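Open afternoon at Sketeck: trousers, mostly

Gallery – October

I went along to the Sketeck open afternoon in Kurtuluş expecting a robot folding clothes. Prevamora, the firm putting up the money, had sent round an invitation promising "the home of tomorrow, today", and I am old enough to have been to several homes of tomorrow. They usually have a fridge that talks.

There was no fridge. There was a bedroom with a bed in it, and people using hand-held grippers on clothes. The idea, as Zohreh Ranjbar explained it to us on the stairs, is that a person does the chore with the gripper, the gripper records how it was done, and a robot arm with the same sort of fingers is later trained on the recordings. The project is called Trodex. The arm wasn't there. I asked three times, in three different ways, and was told each time that it was "at the other site".

So what follows is a gallery of people doing housework with a tool. I've kept the captions short where I could.

1. The jeans, spread out

The yellow fingers are the part that does the work and, we were told, the part the future arm will share. Black denim on a pink cartoon sheet at least gives you something easy to see. I'd have liked a go with a fitted sheet, but that was met with a polite laugh.
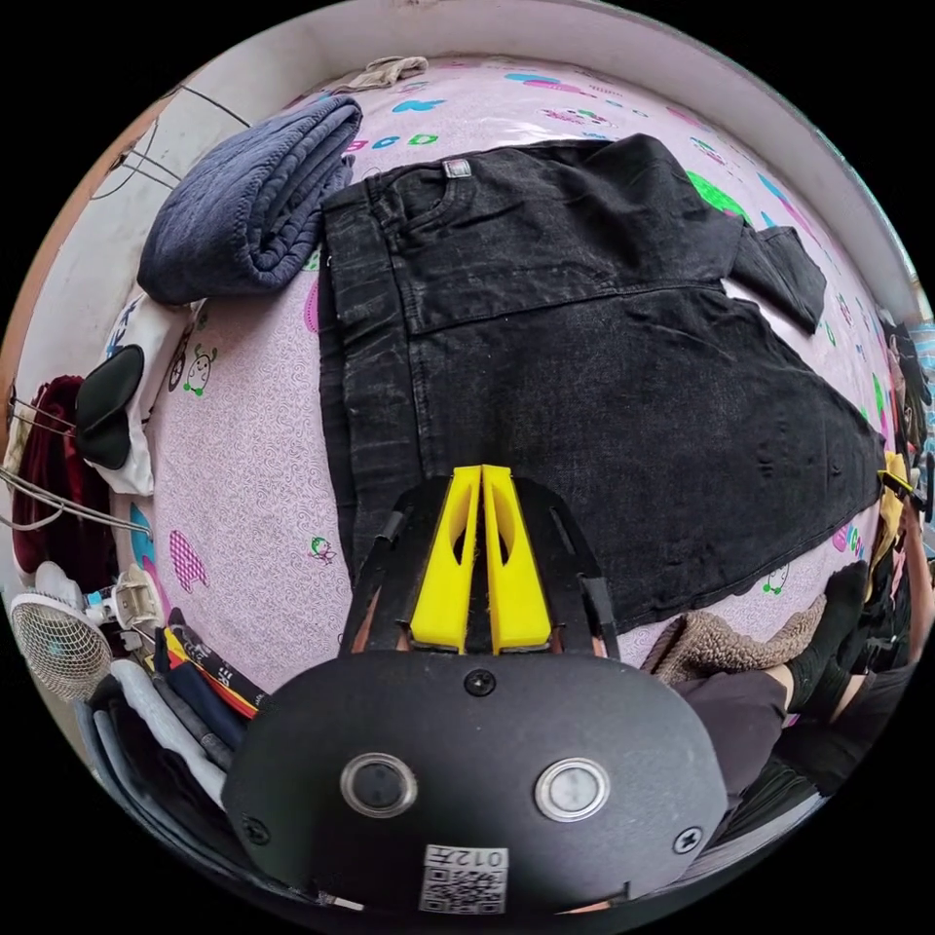
Rodel Mercado: I was at the same session and I think you're being a bit hard on it. Of course it's people doing the work, that's the whole method. You can't write down how to fold a pair of trousers, you have to show it over and over. What bothered me was that they couldn't say how many of the recordings get thrown away. If it's one in ten, fine. If it's half, then the big number on the poster means very little.

Rodel left that under the first version of this page and I've moved it up, as it's a better question than any of mine. The big number, for those who weren't there, was 2880. That is how many recordings the poster claimed for clothing alone. I asked Zohreh whether it meant 2880 good ones or 2880 of any sort. She said the sorting was done elsewhere and she would find out. Fair enough, and she did take my email address, though I've had nothing yet.

To be fair to the people doing the demonstrating, they were patient. It is an odd thing to be watched while you tidy a bed, and they were asked the same four questions by every group that came up. The groups were supposed to be kept small. Ours had 24 in it, which is a lot of coats in a bedroom, and for the first part I mainly saw the back of a man's rucksack.

2. The jeans, folded lengthwise

Same bed, same pink sheet, and daylight pouring through the window. For this one the denim lies in a long narrow shape across the middle of the bed, with the fingers close by.
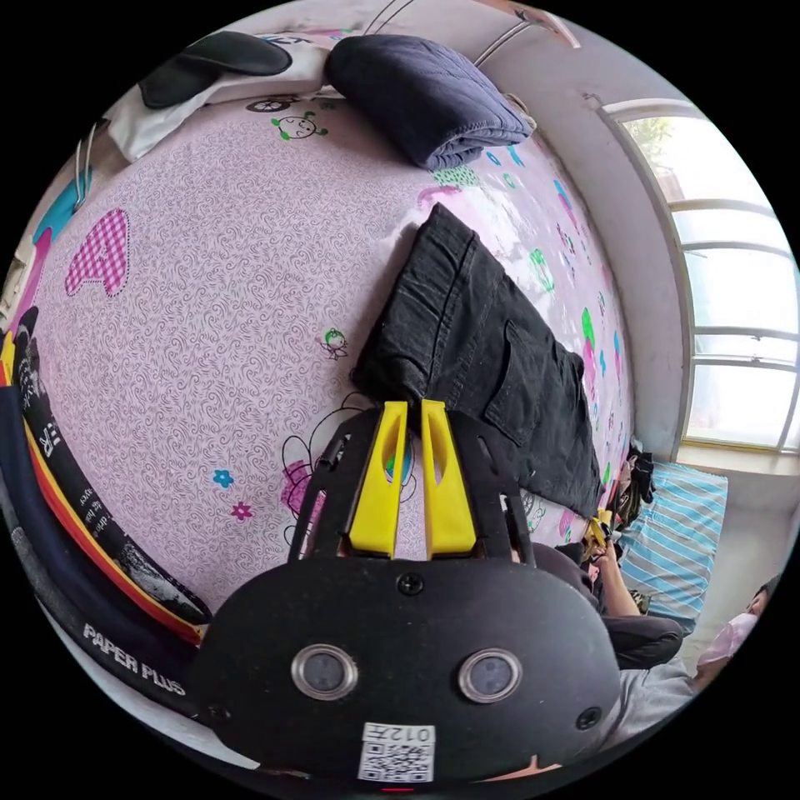
My other doubt is about the room. All the talk downstairs was of robots that will cope with any home, and the leaflet has the word "any" in bold. I saw one room. When I asked how many homes the recordings come from, the answer was "a growing number", and I have sat through enough council meetings to know what that tends to mean. A bed in a bright room is a kind place to start. My own spare room has one bulb and an ironing board that can't be moved.

I also wonder who wants their jeans folded by an arm. The leaflet says it would help people who find housework hard, and I'd be glad if it did. My aunt can't lift her arms above the shoulder and would take one tomorrow. But she'd want to know the price, and whether it can do a duvet cover – and on both of those the leaflet is silent.

Tea was at four, in the downstairs office, with decent biscuits. Sketeck say there will be another afternoon in the spring and that the arm will be at that one. I've put my name down. If it folds anything, I'll add the pictures to this page.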